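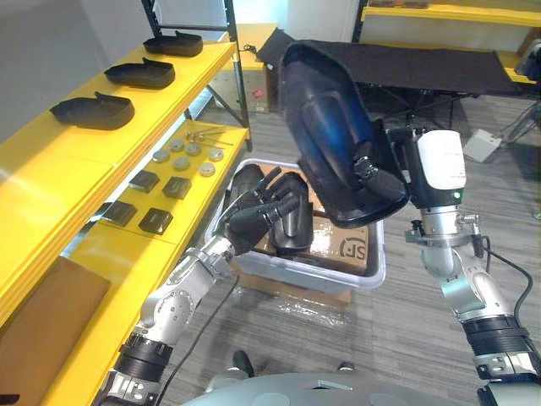
Ticket 539: right arm pauses during open day run-through
Opened by: Sofia Papadakis
Site: Bondcombe demo room
Status: open, watching

Hi all, me again! We have the Parkia visitors coming through at 3 and I'd love for the two-arm bin demo to behave itself by then, so I'm logging everything as I go.

What happens: the left hand goes down into the bin fine, the right gripper takes the big black shell, lifts it, and then on some cycles the right arm just sits there holding it. No fault on the screen, no beep. After 24 seconds it carries on as if it had only stopped for a think. The light on the gripper stays green the whole time, so I don't believe it's losing its grip signal.

Tried so far:

Restarted the Khoo controller. Same thing on the second cycle.

Checked the cable that loops down from the right wrist. Reseated the plug at the bottom end, gave the cable more slack. No change that I can see.

Slowed both arms down a notch. Now it's a very slow demo that still pauses (sorry, put it back).

Swapped to last month's Plesus routine, the one from the October visit. Ran 5 cycles, no pause! So my money is on the new routine, probably the bit where the right arm waits for the left one to say it's clear of the bin. If the left hand is still reaching down when the shell comes up, I bet the two of them are being too polite to each other.

Update, 1:40 pm: the remote desk asked for the wait settings. I've attached both versions. The new one has a longer clearance wait and a retry that the old one doesn't have at all.

Update, 2:15 pm: staying on the old routine for the visit. Please don't push anything to the arms until the group has gone home, and can someone look at that retry tomorrow morning? I'm in from 8 and happy to run cycles for you.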